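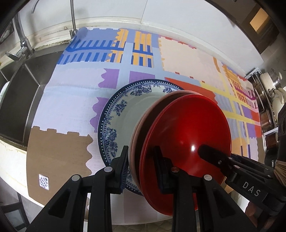 A red bowl and a blue-and-white plate beside the sink.

Otier Rental Listings, data card

Otier is a table of apartment listings for rent, collected in the coastal suburb of Prelden and two suburbs beside it. We made it for people who study how rental homes are described in words, and how the words go together with the asking rent. It was prepared in my spare time, with some help from the property managers at Hilis, who allowed me to use their old listing texts. Please read the section on known problems before you train anything on it.

What is inside

There are 1877 listings in the full table. Of these, 1256 have a complete description, a weekly rent and a floor area. The other 621 are missing at least one of the three. We kept them because some people only need the text, and for them the floor area is of no importance. The column "complete" tells you which is which (1 for yes, 0 for no).

Each row is one listing and not one apartment. If the same apartment was advertised two times, with a new tenant looked for in between, it has two rows. The column unit_key is the same in both rows, so you can group them if you wish. When you divide the data into training and test parts, please divide by unit_key. In my first experiments I divided by row and my results were much too good.

Files

listings.csv – the main table, UTF-8, comma separated, with a header line
buildings.csv – one row for each building, joined by building_key
phrases.txt – the list of standard phrases, one on each line
splits.csv – the suggested training and test division
changes.txt – what was changed between versions

Columns in listings.csv

listing_key: a short code made from letters and digits. It has no meaning.
unit_key: same apartment, same code.
building_key: connects to buildings.csv.
headline: the first line of the advertisement, as it was written.
body: the rest of the advertisement. Line breaks are replaced by a vertical bar.
rent_week: asking rent for one week in dollars, whole numbers only.
bond_weeks: number of weeks of rent asked as bond. Empty when not stated.
bedrooms: 0 means a studio.
bathrooms: half bathrooms are counted as 0.5.
parking: number of spaces. A storage cage is not a parking space.
floor_area: square metres, inside only. Balconies are not included.
level: the storey, where 0 is the ground floor.
furnished: yes, no, partly or unknown.
pets: yes, no, ask or unknown.
aspect: the direction of the main balcony, when the text says it.
complete: explained above.

How the texts were collected

The Hilis office had kept its advertisements in word processor files, one folder for each building. I converted them to plain text and then read the rent and the number of rooms with a small script. The script found the rent in most of the files without trouble. Where it found two amounts, I opened the file and looked. Often the second amount was for the garage, which was offered separately.

Floor areas come from the plans when there was a plan, and otherwise from the body text. In buildings.csv there is a column area_source that tells you this for the whole building. It would be better to have it for each apartment, but I did not write it down at the time.

Phone numbers, email addresses, unit numbers and names of agents were taken out of the texts and replaced by the words PHONE, EMAIL, UNIT and AGENT in capitals. I read all the texts once after this step. If you still find a private detail, please tell me and I will remove it in the next version.

The standard phrases

Advertisements for rental homes repeat themselves very much. "Moments from the beach", "low maintenance living", "inspection will impress" and so on. In phrases.txt there are 200 such phrases, in lower case and without punctuation. I selected them by hand from a longer list of word sequences. The choice is mine and another person would choose differently, particularly for the phrases with colour words ("neutral tones", "crisp white kitchen").

If you want to match the phrases, first make the text lower case and remove punctuation. The spelling in the advertisements is mixed. You will meet both "harbour" and "harbor", and the word "accommodation" is written in four different ways. These were left as they are, since correcting them would change what the agents wrote.

The suggested division

splits.csv puts 1013 of the complete listings in training and the remaining 243 in test. The division is by building, so all apartments of one building are on the same side. This is more strict than a division by unit_key. A model that learned only the name of the building will not do well in it, and this was the intention.

For a simple comparison we include the Chu baseline. It is a linear regression with bedrooms, bathrooms, parking and floor area, and no text at all. The script is baseline.py and it runs in a few seconds on a normal laptop. Any model that reads the text should be compared with this one first.

Known problems

The rent is the asking rent. We do not know what the tenant paid in the end.

All texts come from one office, so the style is narrow. Three or four people wrote nearly everything, and one of them was very fond of the word "sanctuary". A model trained here may not work well for another town.

Holiday lets were removed, but a few listings between six weeks and three months are still inside. You can find them by searching the body for "short term".

Some descriptions speak about an ocean view where the level is 0 or 1. I did not check the views. Treat them as the opinion of the agent.

The aspect column is empty in many rows. Please do not fill it from the building, because the large blocks in Prelden have apartments on all four sides.

Uses we would rather not see

Do not use the table to set the rent for a real tenant. The prices are old and were never adjusted for inflation. Please do not try to find out which apartment a row belongs to either – people are living there.

Licence and contact

The tables can be used for research and teaching, with the name Otier mentioned in your text. For any commercial use, write first and wait for the answer. Corrections are welcome through the issues page. Please give the listing_key and copy the line that is wrong, so that I can find it quickly. The next version is planned for May and will have area_source for each apartment, if I manage to open the old plans again.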